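## 4. Papering the panels

Rana panels come primed on one face. The primed face is the one without the Iraveck stamp. Paper all the panels in a set before joining them, and leave the joining brackets in their bag until Section 5.

**You will need**

- Jirow ready-mixed paste, or any paste suited to non-woven paper
- wallpaper of your choice, from one batch number
- a brush or short-pile roller
- a smoothing tool, a sharp trimming knife and a straightedge
- a clean sponge and a bucket of water

### 4.1 Cutting the drops

1. Measure the height of the panel at both sides. Use the larger figure.
2. Add 100 mm for trimming. Standard panels are 1,000 mm high, so cut each drop to 1,100 mm.
3. If your paper has a repeat, lay the second drop beside the first and match the pattern before you cut. Large florals can waste up to 300 mm a drop.
4. Mark the top of each drop in pencil on the back.

**Note:** Patterns with no obvious right way up should all be hung the way they come off the roll.

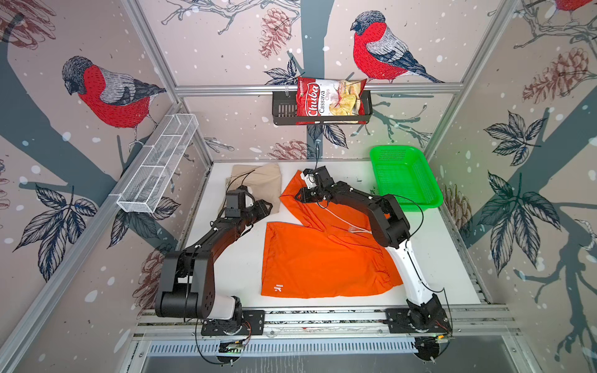 A customer in Grekisport wrote in to say that the corners are where this section let them down: they had papered every panel with the pattern starting at the left-hand edge, and none of the joins lined up once the set was standing. If you want the pattern to carry across a corner, number the panels on the back and paper them in order, left to right. Start each one where the last left off.

### 4.2 Pasting and hanging

1. Lay the panel flat, primed face up, and wipe off any dust.
2. Apply paste to the panel, working out to all 4 edges. Don't paste the paper.
3. Set the top of the drop with an even overhang and smooth down from the centre.
4. Lift and re-lay if you see a crease. The paste stays workable for several minutes — less on a hot day.
5. Sponge any paste off the face straight away.
6. Leave the panel flat overnight.

> **Caution:** Don't stand a freshly papered panel in the sun or against a heater. The edges may lift and the board can bow.

### 4.3 Trimming the bottom edge

Trim only when the paste is dry. Fit a new blade first and change it after 2 panels.

1. Turn the panel face down on a clean sheet.
2. Hold the straightedge against the board and cut along it in one pass.
3. Turn the panel over and check for loose paper along the bottom. Touch in with a little paste on a fine brush.
4. Stand the panel in position and check the bottom edge along its full width.

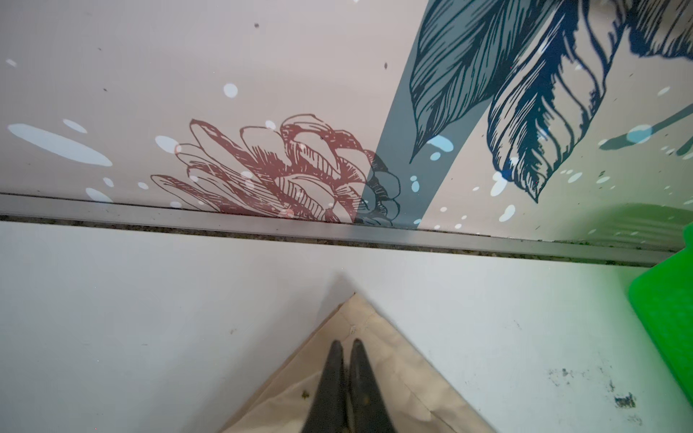
*Fig. 4b — Bottom of a papered panel at a metal rail.*

### 4.4 Lifting edges and marks

Light marks can be wiped with a damp sponge if the paper is labelled washable. Re-stick a lifted edge with Jirow paste and hold it down with low-tack tape until dry. If mould appears behind the paper, strip the panel, let it dry out completely and re-prime before papering again.

Keep your offcuts for patching.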